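Speaker notes: Can machines do the chores yet?
Soudabeh Ebrahimi, 8 May 2021

Start with the question from the sign-up form. Most people who wrote in asked when they can stop picking up after their kids. Short answer is not this year.

Say what we mean by a chore. Clearing a floor, sorting parts into a tray, wiping a counter. Leave out dishwashers and robot vacuums. They work because somebody already loaded them or moved the chairs.

Go over the Gernico runs. 1,871 attempts in simulation, all tidying and pushing tasks with small blocks. 539 ended with the piece where we wanted it. Pause here and let people do the math.

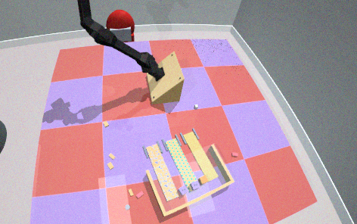
Simulation is cheap and nothing breaks. You can reset a mess in a second. Friction is the weak spot. A block that slides well on the computer may tip over or stick on a real floor, and Maricruz has the numbers if anyone asks.

Shop floor next. The Grokcombe bench does one job, putting brackets in a bin, and it has done it since April. 27 brackets an hour. Marjan does the same bin in 15 minutes and answers the phone while she does it.

Don't skip cost. People always want to know. Say we have no price for a home machine and won't guess.

What I'd hand over today: same part, same place, same light. What I'd keep: laundry, toys, anything under a couch.

Questions. Simin has the second microphone. If the projector quits, go straight to the bracket story.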